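Search talks and handouts

FOLD IT SMALL: TOWELS, TABLES AND THE LINEN SHELF
Speaker notes, Lingyun Tan
Wadcombe home skills evening, January
Talk length 50 minutes with questions

12 shares | 3 comments

Opening (keep it short, they've only just sat down)

Hello Wadcombe! Say thanks for the tea. Say how happy I am to be back in a hall with decent heating.

Ask for hands: who folds towels the way their mother did? Who folds them the opposite way on purpose? Usually gets a good laugh and it warms people up. I'm in the second group. Mom folded in quarters and stacked them so high that you couldn't take one without the whole pile coming down on your head, and I loved her dearly but I wasn't going to live like that.

Tell them what we're doing tonight. One towel, one table, and the long band fold, which I've been teaching since the Jirnach workshops and still get excited about. Then the shelf. Then they do it themselves, so leave 15 minutes at the end for the practice tables, and don't let me eat into it with the story about the cruise ship.

Part one: get to know the towel

Microfiber first. People treat it like cotton and then wonder why it slides around or springs open. The pile is short and dense and it grips itself, so if you lay one layer onto another a bit crooked you can't just nudge it straight. You have to lift it and set it down again. Have them rub two corners of a cloth together so they feel the drag.

Talk about hems. I could talk about hems all night! The hem is your straight line. It's stitched, it's firmer than the rest, and it will tell you if you're off. Fold to the hem and trust it. If the towel has been washed a lot the hem may have pulled in a little and made the corners kick up, so smooth those with the flat of your hand before you start.

Then the care label. I use it as a marker. Find the label, decide where you want it to end up, and do it the same way each time. Your pile will match even if you fold on different days and in different moods.

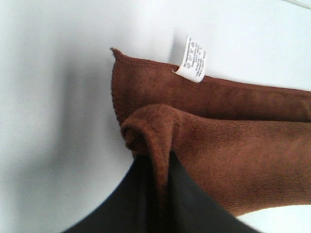
Slide 4: brown microfiber, part folded. Look for the care label on the top hem.

Pause on this one. Point to the stitching along the top edge, then down to the rolled corner underneath. A corner that curls back on itself makes a lump, and the lump gets bigger with every fold you put over it. Fix it at this point, while it takes two seconds.

Someone will ask if they can cut the label off. Yes, of course, it's your towel! But read it first. (I've got a drawer of mystery cloths at home and no idea what heat they can take.)

Part two: the long band fold

Walk out from behind the lectern for this. Use the demo table, and the big rust-colored towel, not the small one, they couldn't see the small one from the back at Komix.

Steps to say out loud while doing them:

Lay it flat, one long edge toward you. Sweep from the middle out to the sides.

Take the near edge by its two ends. Both ends, same moment. If you pick up one end and then chase the other, the cloth twists and you've lost your line.

Lift, bring it back over the top, and put it down so you have a doubled strip running left to right. The middle will sag. Let it sag! Pull the ends gently apart once the strip is down and most of that sag goes. 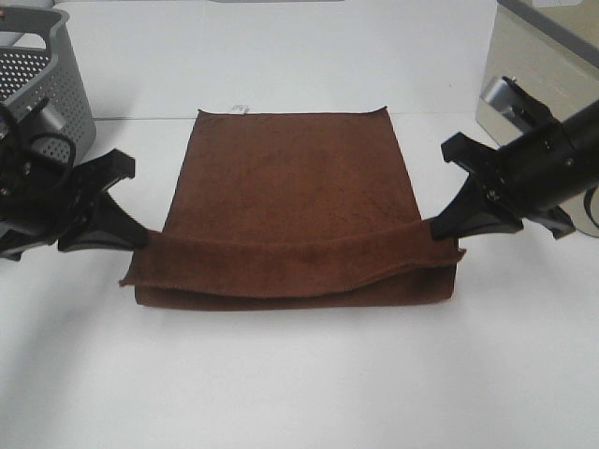 Now check the corners before you let go. If one is drooping out past the stack, tuck it under now. I like to keep hold of the ends while I look, then release both together. Ask the front row to call out which corner looks worse on mine. They're always delighted to tell me.

After that it's the same move again. Bring the band over, line up the edges, pat it down, stop when it suits your shelf. I don't give a number of folds, it depends on the size of the towel and how deep your cupboard goes. Lu's hall cupboard is 13 inches deep and she does one fold fewer than I do at home. Hers looks better, too.

Questions that come up here:

Can I do this on the bed? You can, but the bed gives under your hands and the edges wander. A firm, smooth surface is so much nicer.

Does it work for dish towels? Beautifully. Thin ones may need a bit more smoothing.

Fitted sheets? Laugh, move on, promise to come back another time.

Part three: make yourself some room

My favorite part and the one I rush, so SLOW DOWN.

Most folding trouble at home is table trouble. There's mail on it, a fruit bowl, somebody's homework, and you're working in a space the size of a dinner plate. So before the basket even comes into the room, clear the surface and wipe it. Pale tables are lovely for dark towels, you can see the edges and any lint at a glance.

Keep the finished pile off to one side and leave a good wide stretch in front of you. Big elbows. Work in the open part and slide each towel away when it's done. 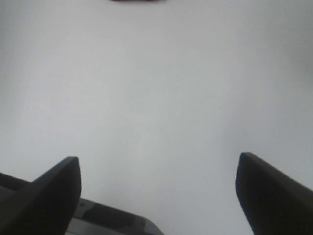 Slide 9: a wide stretch of clear white surface.

Let them look at that for a moment and think about their own kitchen table. Ask what would have to move. Somebody always says "my husband."

Then the shelf itself. Folded edge facing out, label end at the back. Put fresh towels in at the bottom or the left, take from the top or the right, and they'll all get their turn. If the pile leans, the thick ends are all on one side, so turn every other towel around.

Practice tables

Two people to a towel to begin with, it's much easier to learn holding one end each. Then solo. Go around and praise the hems. Remind them to take a handout, and that the spare cloths have to go back in the blue crate.

If there's time: cruise ship story, short version.

3 comments | Share these notes

Get new talks by email. Enter your address to join the newsletter. You can unsubscribe whenever you like.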